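We use cookies to improve this site. Accept all | Manage settings

Bed-making robot still has a job to learn

The people behind Plandale, a two-armed household robot, say it will be tidying bedrooms for paying customers by August. Anyone who has made a bed in a hurry may want to wait and see.

Wallitz, the firm that builds it, has been running trials at its site in Punow. It says the machine has now done 1,275 practice runs of simple bedroom jobs, such as moving a pillow or picking a book up off a mattress. It would not say how many went well, or how often a member of staff had to step in.
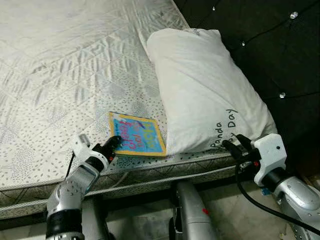
Plandale's grippers at the edge of the bed, with a book and a pillow within reach.

A bare mattress is the easy part. Fitted sheets and duvet covers are not on the list of jobs for the first customers, and neither are stairs. Wallitz plans to charge about 670 a month for the service, and wants 300 homes signed up before it starts.

Similar promises were made for a laundry folder two years ago. It was slow with towels and hopeless with socks, and was quietly dropped.

Contact the newsdesk | © Weerasinghe Media | Back to top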